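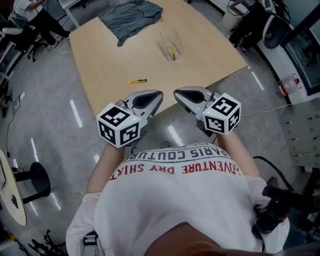
I had been promised that the hand-held grippers at Edent's workshop in Skornville would feel like kitchen tongs, and for the first few minutes they did, right up until I tried to pick up a piece of clothing with one.

Edent has spent since December comparing two designs, the Ferraro and the Tasis, and the people there were kind enough to let me spend a long afternoon with both. The idea is simple enough. You carry the gripper in your own hand, you do an ordinary chore, and the recording later helps teach a robot arm to do the same chore - no arm needed on the day.

The Ferraro closes softly and is easy on the wrist (I managed almost 80 grabs before I wanted a chair). The Tasis has a firmer spring, which I came to love for small, slippery things and to dislike for anything with sleeves. Between them the team has logged 1750 attempts, of which 171 went into the notebook as drops, and I'm afraid a good 7 of those are mine!

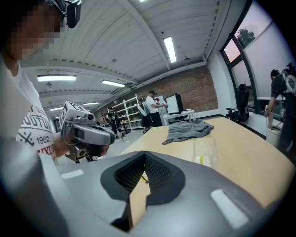 Gripper work at the long table, with the brick wall and the big curved window behind.

If you ever get the chance to try a pair, start with cloth. A rigid box forgives a clumsy approach, but a sweatshirt folds away from the jaws, and you find yourself leaning in with your whole shoulder, the way you would to get a sock from behind the dryer.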